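Last updated: February, 17:40

Notebook, cloth handling. February, entry by the bench two operator

Third session on the folding set. Target for the month is still 1381 accepted takes and we have the disk space for it, so the limit is hands and patience. Did 191 today between the morning start and the tea break at four, then stopped because my wrist was going and the takes were getting lazy. Lazy takes are worse than none. I can see it in the playback: the approach gets shorter and I start grabbing from wherever my arm happens to be.

Task as written on the card: begin with the jaws open and well clear of the cloth, come in low over the table, pinch an edge, lift, fold across, let go, back off. The card says "low" and doesn't say how low. I have been keeping the tips just off the wood. If the other bench is doing it from higher up we will end up with two habits in one set, which may be fine, but it ought to be on purpose.

Changed the start rule after lunch. Before, I was resetting the cloth to more or less the same heap each time. Now I drop it from chest height and leave it how it lands, and the only thing I correct is if it goes off the table. Takes before the change are tagged A, after it B. Please don't merge them yet. 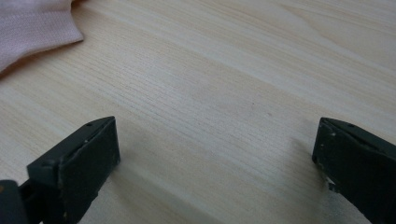 Wornard, on the afternoon call, thought the open-jaw lead-in was too long and wanted it trimmed to the last second before contact. Their view is that the long approach teaches the model to dawdle, and that they had to throw out a good part of the Matubbar set for that reason. I said I would rather keep the full approach on disk and trim a copy. They were all right with that as long as the trimmed copy is the one that goes to training first. So: full takes in the raw folder, trimmed in a new one, same numbering.

Rejects. 12 today, all B. Most were me closing on two layers when I meant one. I kept going in a few of those and finished the fold anyway, and I'm not sure those should be rejects at all. A double pinch that still ends in a decent fold is something the arm will do sooner or later. Have put them aside in "maybe" and would like a second opinion before anything is deleted.

Tracking dropped out twice, both times when I leaned over and put my shoulder between the window and the table. Stood on the other side afterwards and had no more of it. The Kuvgate script flags a dropout only if it lasts longer than its threshold, so the short one went through as good. I found it by eye. Somebody should lower the threshold or we'll be finding them by eye for weeks.

Pads: checked the screws at the start and again after lunch, no movement. Grip on thin cloth is fine if I come in square. At an angle it slides out about one time in several, worse towards the end of the day, though that could be me.

Estier asked for the first 82 B takes to be sent over tonight so they can run a quick training pass before we commit to the new start rule for everything. Uploading now. It will be slow.

For tomorrow:
- same cloth, B start, other side of the table from the beginning
- agree the approach height with bench one before either of us records anything
- write "one layer" on the card
- look through "maybe" with someone else in the room
- ask Estier what they want done about left-handed takes, I have none so far

Upload at 40 per cent when I left the bench.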